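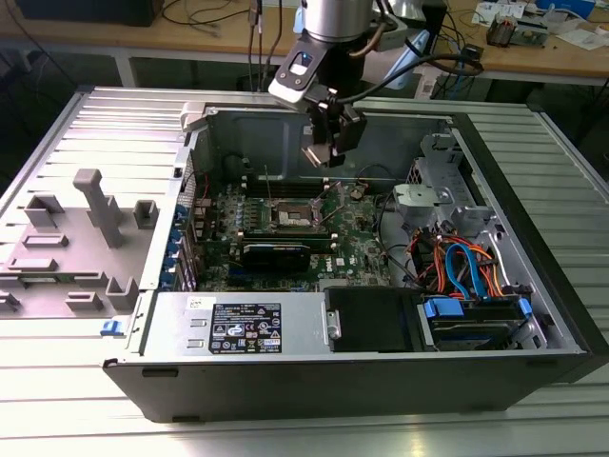

Session 4: inside the case (desktop tower, side panel open)

Notes for the Nelstead evening group. Typed up fast, so check against your own. Slides are on the Clalby page, same password as before. Lab sheet is separate, bring it printed.

What we're covering tonight
- getting your bearings in an open tower
- socket and CPU
- memory
- cables, drives
- expansion slots
- battery and CMOS
- putting it back

Oranuch Phuthong takes the second half (drives onward). I'm doing the rest. T. Gilani

1. Before you touch anything

Shut down properly, from the menu. Don't hold the power button in unless it's frozen. Cord out of the wall end AND the machine end. Then press the power button once with the cord out, which drains what's left in the power supply.

Tower on its side, flat and stable. Monitor and keyboard leads off first or you'll drag them.

Static: touch bare metal on the chassis before you pick up any part. Every time you've walked off and come back, do it again. Wrist strap if you have one, clip goes on unpainted metal. No wool sweaters please, I did say this in February.

Never open the power supply itself. Not part of this course, not part of the next one either. Capacitors in there can hold a charge long after unplugging.

2. Getting your bearings

The board on the Dell is green, and the DELL logo is near the memory, so use that as a landmark when you're describing where something is to your partner. "Left" and "right" get confusing once the case is turned round. Say "toward the slots" or "toward the drive cage."

Side panel on this one stays on at the hinge edge and lies flat next to the case. Don't lean on it. Don't put screws on it either, they roll. The plastic brackets and tabs on the inside of the panel are easy to snap, so mind your elbows.

Rear of case = where the slot brackets and the perforated vent are. Drive cage is over at the other side.

Write down on your sheet, in this order:
a) CPU socket
b) memory slots
c) expansion slots
d) battery
e) drive cage
f) where the cable bundle goes

Sketch is fine. Bad sketch is fine.

3. The CPU socket

Ours is empty with the retention frame open. Lever is up. Have a good look at it now, because with a processor and cooler fitted you normally see none of this.

Two main styles you'll meet:
- pins in the socket, flat pads on the chip (LGA)
- holes in the socket, pins on the chip (PGA)

Either way: do not touch the inside of the socket. No fingers, no cloth, no blowing on it. Spit is real. Bent pins in an LGA socket usually mean a new board.

Fitting a CPU, the order:
1. Lever up, frame open.
2. Hold the chip by its edges.
3. Match the corner marker (small triangle) and the notches.
4. Lower it straight down. No sliding, no pressing. It drops in or it's wrong.
5. Close frame.
6. Lever down and hooked. Takes some force on LGA, and that's normal. If the chip was sitting level you won't hurt it.
7. Paste, then cooler. Small blob in the middle, the cooler spreads it.

Paste question came up last time: old paste comes off with isopropyl and a lint free cloth. Clean both surfaces, chip and cooler. Don't reuse what's on there.

If a socket is going to sit empty for any length of time, put the plastic cover on it. Everyone throws these away. Stop throwing these away. There's a jar of them in the Kushnir cabinet.

4. Memory

Two modules fitted, just beside the socket. We'll be taking both out and putting both back.

Out:
- push the clips at the ends outward. Some boards only have a moving clip at one end.
- module should lift a little by itself
- hold by the edges, lay it on the antistatic bag (ON the bag is fine for resting, in the bag for storage)

In:
- find the notch in the gold edge. It's off center on purpose.
- line it up with the ridge in the slot
- push down evenly with both thumbs till the clips come in

Should be a click at each end that has a clip. If the notch doesn't line up then it's the wrong generation of memory. DDR3 doesn't go in a DDR4 slot and so on. Filing the notch has been suggested. No.

Pairs: matched modules usually go in matching slots for dual channel. Slots may be colored, may be numbered, manual tells you which. Don't guess from the color alone, makers don't agree.

Symptoms of badly seated memory: beeps, no picture, or fans start and nothing else happens. First thing to do is reseat, one module at a time. You'd be surprised how many "dead" machines come back.

Units reminder (you'll need it for the sheet): drive makers count in steps of 1,000, and memory is counted in steps of 1024. That's why a drive looks smaller on screen than on its box. Nothing's missing.

5. Cables

Rule one. Draw or photograph before unplugging. Rule two, same as rule one.

The red, orange and blue bundle is your SATA and power. Don't rely on color to tell you what a cable does; go by the shape of the plug.

SATA data: thin, flat, L shaped key inside the plug. Some have a metal latch you squeeze first.
SATA power: same L idea but wider.
Main board power: big block, 24 pins on most standard machines. Some Dell boards use their own, so check before ordering a replacement supply.
Front panel leads: small, fiddly, easy to forget. Power switch lead is on there. If the finished machine does nothing at all when you press the button, look here first.

Pull on the plug, never the wires. Wiggle end to end, gently. If it's not coming, there's a latch you haven't seen.

Put them back along the same route they came out. A loose cable in a fan blade makes a noise you'll remember.

6. Drives (Oranuch)

The hard drive is in the cage, on a carrier with blue plastic tabs. Blue on these machines generally means "this is a bit you're meant to handle." Handy, but not a law.

Data and power cables off FIRST. Then squeeze the tabs, slide the drive out level. Keep your other hand under it. Hard drives hate being dropped, even two inches onto a bench.

Label every drive that leaves a case. Masking tape, marker: machine number, date, your initials. The Ninora batch had 57 drives and the unlabeled ones took us most of a weekend to sort out.

Swapping to an SSD: 2.5 inch drive in a 3.5 inch carrier needs an adapter. Four screws, short ones. Long screws go into the drive, don't.

Wiping: covered in session 6. Until then no drive leaves the room.

7. Expansion slots

Slot brackets are the blue column at the rear. Cards line up with them so the sockets poke out the back of the case.

To fit a card:
- release the bracket or cover for that slot
- card straight down, even pressure
- bracket back in place

Long card? Check for a small latch at the far end of the slot before you pull one out. People crack these constantly.

Leave empty slots covered. Gaps mess up the airflow, dust gets in.

8. Battery / CMOS

Coin type, CR2032 in nearly all desktops. Keeps the clock and backs up settings when the machine's unplugged. Clock keeps resetting to some ancient date = change the battery.

Plus side up, normally. Look before you take it out. Ease the clip back with a plastic tool or fingernail, no screwdrivers near the board. Old ones go in the recycling tub by the door, not the trash.

9. Airflow and dust

Cool air in, warm air out past the vents. Shrouds and ducts are there to steer it, so they go back on even if the machine "works without."

Canned air: short bursts, can upright, hold the fan blades still with a finger. Do it outdoors or you'll be breathing it. Not a household vacuum, static.

10. Closing up

Run down the list out loud with your partner:
- CPU in, lever hooked, cooler on, cooler fan plugged in
- memory clicked
- data and power to every drive
- board power
- front panel leads
- shroud back
- no loose screws (tip it gently and listen)
- tools out of the case. Yes, really

Then panel up, latch, stand the tower, cord in last.

First power-on goes better with the panel still open and hands well clear, just so you can watch the fans. Off and unplugged again before you reach in for anythng.

For next week

Finish the sketch, all six labels. Do the unit conversion questions on the back (answers to one decimal place). Read the handout on beep codes, there will be a short test, 100 points, counts for a tenth of your grade.

Bring a number 2 Phillips. Magnetic tip ok.

Questions between classes: room 255, or leave a note in the tray.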